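3 min read

Tarek Aoun has spent most of his working life on save systems, the part of a game players notice only when it fails. He wrote the first one for Zirska, a farming game with a long winter, and later rebuilt it for the sequel, Kolton.

"Zirska wrote the whole world to disk every time you slept," he says. "On a new farm that was fine. On an old farm it took three seconds, and people pulled the plug during those three seconds."

A tester's oldest farm held 2,067 placed objects, each stored with its full state, including fences that had never changed. Aoun moved Kolton to a journal. The game keeps one base file and appends changes to it, then merges the two when the player quits.

"The journal for a normal day is 198 entries. You can write that between two frames." 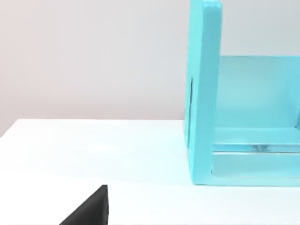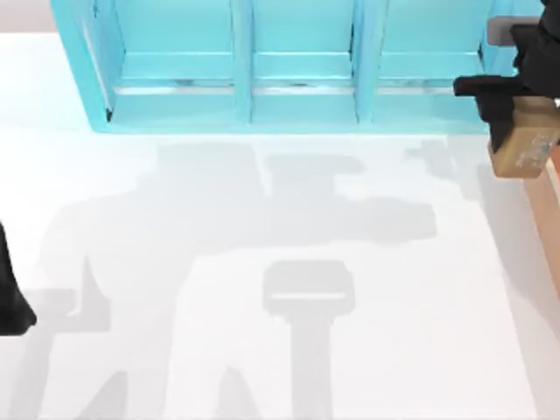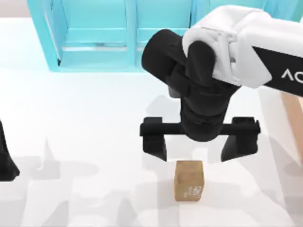 The merge caused its own trouble. If the game closed partway through, the base file could be newer than the journal, and replaying the journal would plant the same crops twice. Aoun's fix was to number every entry and store the last merged number in the base file. Anything at or below that number is skipped.

He also keeps 2 base files and alternates between them, with a checksum on each. "If one is bad, you load the other. You lose a day of turnips."

Old saves were harder. Kolton can import a Zirska farm, and the importer runs each format change in order instead of jumping straight to the current one. It is slow, but each step can be tested alone.

Asked whether he would let players save at any moment, Aoun hesitates. "Technically, yes. The designers don't want it in the mine. That's their decision, and I leave the switch in the code."

An update to the importer is planned for March.

Related
Rotich: building a map editor for two people
How Drolia handles weather
Patch notes: Kolton controller support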